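Le café vietnamien sort de l'ombre

Longtemps, le robusta a servi à remplir les mélanges bon marché et les bocaux de soluble. Le Vietnam en est le premier producteur mondial, mais peu de buveurs européens savent d'où vient ce qu'ils avalent le matin. Quelques torréfacteurs veulent changer cela.

Nhàn Kiều a ouvert Âu il y a deux ans, dans une ancienne imprimerie. Elle y torréfie des lots de 8 kilos, achetés à des familles des hauts plateaux. « Mes parents buvaient du robusta tous les jours, dit-elle. Ici, on me disait que c'était un défaut. »
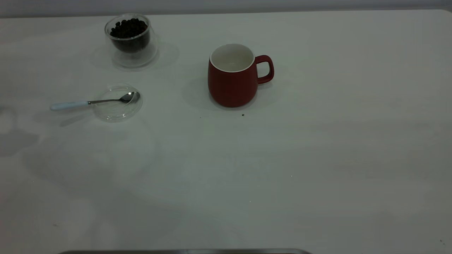 Le problème tient surtout à la récolte. Quand les cerises sont cueillies toutes ensemble, vertes et mûres mêlées, la tasse est âpre. Dans la région, la saison commence en octobre et le tri à la main coûte cher. La coopérative Kondura, qui regroupe 200 exploitations, paie donc un supplément pour les cerises rouges. Les rendements baissent un peu, les prix suivent.

Reste à convaincre les cafés. Ellow, une petite enseigne de quartier, a mis un robusta pur à la carte au printemps - sans le signaler au début. Les habitués lui ont trouvé un goût de cacao et de noisette grillée.

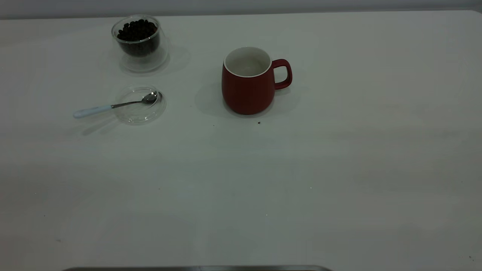 Pour la préparation, Nhàn Kiều conseille le phin, le filtre en métal posé sur la tasse. Il faut une mouture moyenne, un peu d'eau pour mouiller le café, puis le reste versé d'un coup. L'écoulement prend quelques minutes. Le lait concentré vient avant, au fond - elle en met deux cuillères, son père en mettait davantage.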